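Sinmont Household Help
Desks, Tables and Surfaces

Keeping drinks on a wood desk without ring marks
Posted by durrani_k, Sep 26, 2019

I have a light wood desk, finish unknown, bought secondhand. I keep a cup and a bottled drink on it through the day, and one coaster, the flat dark red one. The coaster tends to stay in one spot while the drinks move, so it protects very little. Most other things have been pushed to the right end, apart from some packages and a printed leaflet on the left.

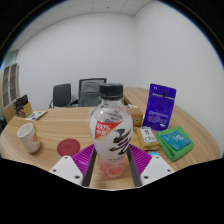

I would like to know two things. First, whether the bottle needs a coaster as well as the cup, given that it has a screw cap and is closed most of the time. Second, whether a coat of paste wax is enough protection by itself. The only product I have in the house is a tin of Jemness clear wax, opened last December. I do not want to strip and refinish the top. The desk is 40 inches wide at the front edge and I would prefer not to cover it with a mat.

2 replies | 587 views

Posted by benchrow

The bottle needs one. A cap stops spills. It does nothing about condensation, which forms on the outside of a cold bottle and runs down to the base. Bottles with a molded bottom often touch the surface in a ring or at a few points, and water collects there. A room-temperature bottle is no problem on any sound finish.

Cups are a different case. A hot cup can drive moisture into shellac or lacquer and leave a white haze. Polyurethane tolerates this much better. To find out which you have, put a drop of denatured alcohol on the underside of the top, somewhere out of view, and wait a minute. If it turns sticky, it is probably shellac. If it stays hard, try lacquer thinner on a second spot. Lacquer will soften; cured polyurethane normally will not. Ventilate the room and keep both away from flames.

Wax by itself is weak protection. It slows water down and gives you time to wipe. It will not stop heat. Apply it thin, along the grain, let it haze, buff with a clean cotton cloth. Two thin coats are better than one thick one -- a thick coat stays soft and picks up dust.

As for layout, I would set a second coaster beside the first and keep both drinks at the same end. Boxes and packages should stand a hand's width away from anything wet. Cardboard holds water against the finish far longer than a bottle does, and printed board can transfer color. 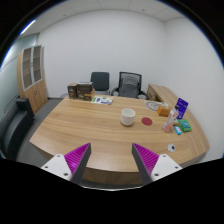 Page 1 of 2

If a white ring does appear, leave it for a day or two before treating it. Some fade without help. After that, rub lightly with a little mineral oil on a soft cloth and wipe off the excess. Do not start with steel wool. If you have to use an abrasive later, 3000 grit with plenty of lubricant is a reasonable place to begin, and you should stop as soon as the haze is gone.

Dark rings are another matter. Those are in the wood, under the finish, and wax or oil will not shift them.

Posted by dresto203

just get cork coasters with a lip. mine are four years old. never waxed anything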